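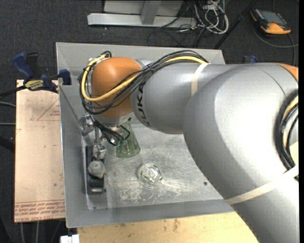
Okay, minutes from the Skurnus watch club, Thu 31 May, typed up by me because Jarmo Rautiainen did them last time and wrote four lines. We started late, as usual, and went straight into the finale of Robles, which everybody had seen except Estrella Cortés (she said spoil away, so we did). The first fight of the night was over that final shot, with the detective's whole face lit up orange. I said it was the same orange as the joint caps on a KUKA arm and got a blank look from half the room, so fine, it was very orange. Jarmo says the color means she knows who set the fire. I say she's just standing next to a street light! We left it there and agreed to watch the last ten minutes again next time.

Apologies: two people, both with colds.

Last meeting's minutes: approved, all four lines of them.

Robles, season two. Most of us want one. Estrella doesn't, and she made a pretty good case that the brother's story is finished and they'd only drag him back from the dead. I have to admit I'd watch that. We took a vote on best episode and the ferry one won easily, with the wedding second. My pick, the one that's all in the elevator, got a single vote (mine).
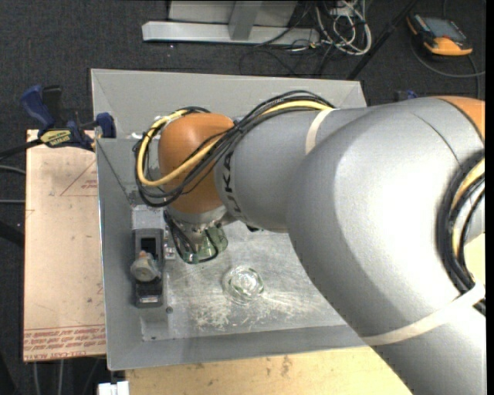
Forearm and wrist joint over the tray.

What we watch next. This took forever. It came down to Cunell, the hospital one, and Grovis, the space comedy with the singing landlord. Jarmo pointed out that Cunell already has 100 episodes and we meet once a month, so you can do the math on that. Estrella offered to make a list of the 12 you really need, and people liked that a lot, but then she also said she'd have to leave out the entire helicopter season and there was shouting. In the end Grovis won by two votes. We'll do the first three episodes for next time, and please don't skip the pilot, even though the pilot is bad. Cunell goes back on the list for November.

Message board. We're up to 261 members and the Robles finale thread hit 1361 posts, our longest ever (and I did read all of it, on a bus). Can we please put spoiler tags on titles too? Writing "I can't believe he's dead" in the subject line doesn't help anyone. Agreed by everyone, including the person who wrote it.

Snacks. The cheese popcorn was a hit and I'll bring it again. Someone else needs to do drinks.

To do:
Estrella: Cunell list, with the helicopter season argued for separately
Jarmo: find out if Grovis has decent subtitles
Me: popcorn, new spoiler rule on the board, cue up the last ten minutes of Robles

We wrapped up when the pizza came.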